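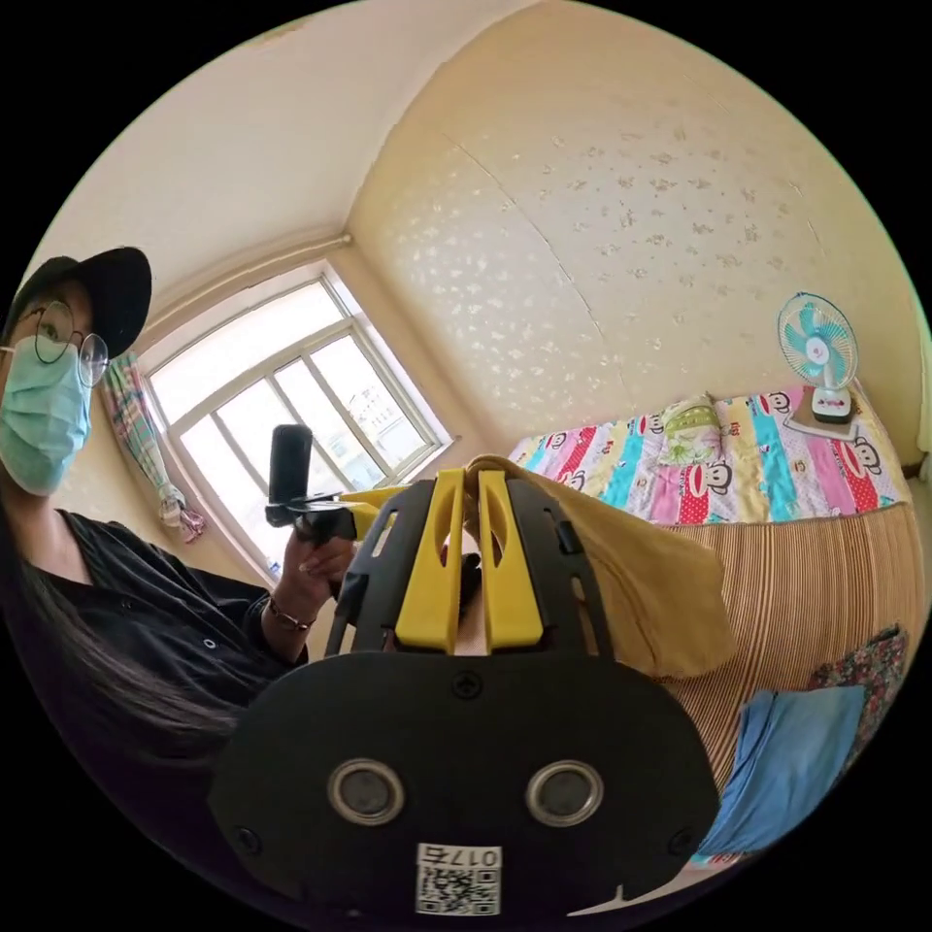
Slide 1. Unit 017 with a cloth between the fingers, second handheld unit at left.

Introduce myself, Terkell field hardware. Thank Hertta Riihimäki for the slot. Say up front that the talk covers one hand-held gripper and its upkeep. No policy training, no results tables. Questions at the end, except on part names, which people should ask right away.

Slide 2. What has to stay put
Three items on this tool decide whether a recording is usable: the camera, the two sensors on the rear plate, and the fingers. If any of them moves relative to the others, the calibration file no longer applies. Most of our service work comes down to checking for that movement.
Point out the rear plate on slide 1 again if the room is large. One screw at top center, two near the lower corners. The label with the unit number and QR code sits under the sensors. From behind, the characters read upside down, so operators log the unit by scanning.

Slide 3. Setup before a session
Read these slowly, people write them down.
Scan the label and confirm that the number matches the calibration file.
Check the three plate screws by hand with the short driver. Do not add torque to a screw that is already seated.
Wipe both sensors with a dry lint-free cloth. No alcohol on the rims.
Close the fingers with nothing between them and look at the gap along its full height. It should be even from base to tip.
Open and close 20 times, then read the zero value again. Our limit for drift is 65 counts. Above that, the unit goes back in the case and the spare comes out.
Iara Zúñiga wrote the original version of this list for the Plestolus rollout. The only change has been moving the scan to the first step — too many sessions were being matched to the wrong file.

Slide 4. Cloth work and the fingers
Cloth is easy on the motor and hard on everything around it. Lint collects in the slots of the frame and at the base of the fingers. A thick fold also loads one finger more than the other, and over time the plate on that side leans. The oval cutout near the top is the first place to look for whitening or fine cracks.
After laundry tasks we brush the slots every time, with a soft brush, from the fingers toward the body. Compressed air pushes lint farther in. Gervasio Yáñez has a unit in the shop that shows this well; pass it around here.
Bedding and garments together are a harder case, with several layers and the hem of one item lying over another.
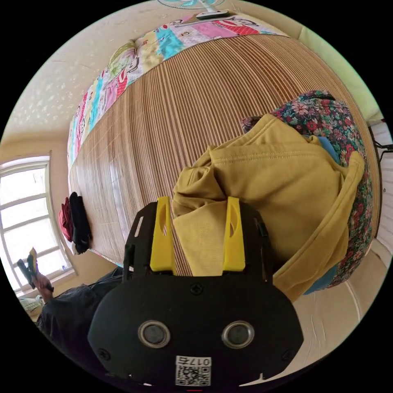 Slide 5. Replacing a finger
Fingers are replaced as a pair, even if one looks fine. Mixed ages give an uneven gap.
Power off, cable out. Support the frame from behind, never by the sensors. Remove the old pair, brush the rail, fit the new pair finger-tight, close them, then tighten alternately. Repeat the gap check and the zero reading from slide 3. Write the cycle count in the log. The last pair I pulled had 1,854 cycles on it and one crack at the cutout.
Full job takes 19 minutes at a bench. Patricio Ocampo will want to mention that it takes longer on location — let him.

Slide 6. Open points
The plate screws have no witness mark. Arancibia has offered paint-marked ones, and we have not tested them.
Brush interval for units that never touch cloth is still a guess.
Spare finger stock at Vellau is low until July. Request pairs through the usual form.
Leave this slide up during questions.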